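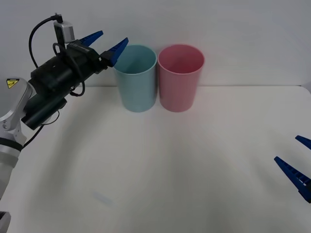 Javura Project Report: Gripper Stop Fault
October 28, 2025

1. Background

Javura is a two-arm tabletop cell. The task is to pick up drinkware and cans and move them to set points. Both arms run on the Linside controller. This report covers a fault in which one arm kept moving after a stop command.

2. Fault

In a series of 100 test cycles, the left arm overran its stop point in 15. The worst overrun was 41 mm. The software stop was sent each time, but the arm finished its current move first. The right arm showed no overrun.

3. Cause

The Vasić driver held queued moves in a buffer. A stop cleared the planner and left the buffer alone. The right arm used an older driver with no buffer.

Test objects were two plastic cups, one teal and one pink, set side by side near the wall, and an opened drink can nearer the front of the table. 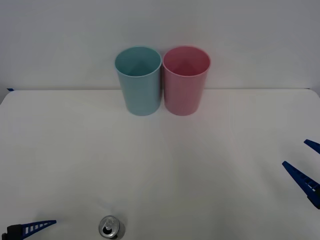 4. Changes

The stop command now clears the buffer as well. Speed near objects is limited to 25 percent until the Arnia safety relay is fitted. Hands stay off the table while either arm has power.

5. Open items

Stop distance under full load has not been measured.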